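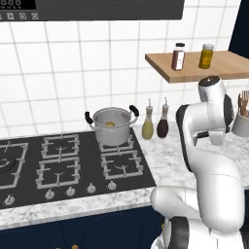
Grout goes dingy so slowly that you blame the light bulb first. If your kitchen wall is white tile with thin gray grout, you may also have lost track of whether the gray was a choice. Test it before you scrub: clean one joint near the ceiling and compare it with one behind the stove. Mine in Erkcombe turned out to be a lovely cream, last seen under the previous owner.

## What you need

- Baking soda, 3 tablespoons
- Warm water
- An old toothbrush, and then another one
- A dry towel

## Steps

1. Turn off the stove and let everything cool. Move whatever lives on the counter.
2. Wipe the wall with dish soap first. Scrubbing through grease only relocates it.
3. Mix the baking soda with enough water to make a paste that stays put on a vertical surface.
4. Work on a patch of roughly 40 tiles, top row first. Leave the paste for ten minutes.
5. Scrub along the joint, short strokes, light hand. Heavy pressure wears out the grout and your elbow.
6. Rinse twice and dry - the white haze is leftover soda.

Skip vinegar if the wall is marble or limestone, as it will etch the stone.

Wait until the grout is dry all the way through before sealing. I started on a Saturday and sealed the following one, having spent the days between finding spots I'd missed.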